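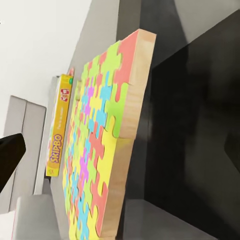
31 de julio de 2024
Kiều Châu y Lộc Bùi

3.2. Entorno de simulación

El brazo Cosau se construye en un taller compartido, con piezas que fabricamos nosotros mismos. Antes de montar cada versión de la pinza, la probamos en un entorno simulado, donde un fallo no rompe nada. El modelo tiene 184 piezas y se ejecuta en el ordenador del taller. La carcasa está dividida en dos placas grises con un canal negro en medio — esta división facilita el acceso a los tornillos. La Figura 2 muestra la pinza desde arriba, con los dedos abiertos y sin objeto.

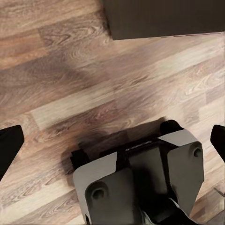 Visten, octubre. — En esta sesión se repitió el recorrido de apertura 16 veces, con los mismos parámetros. Nhung Bùi ajustó después el límite de par, que era demasiado alto para objetos blandos. Para el agarre escogimos una pelota de tenis amarilla sobre un escritorio blanco. El conjunto completo de pruebas contiene aproximadamente 1,000 intentos, y todos usan el mismo controlador. 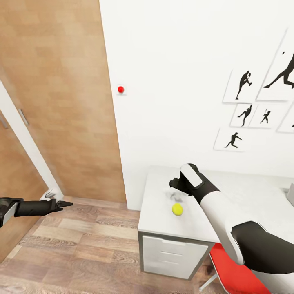 3.3. Calibración de los dedos

La calibración se hace con los dedos cerrados y se repite cada 6 intentos. El valor de cero se guarda en un archivo de texto.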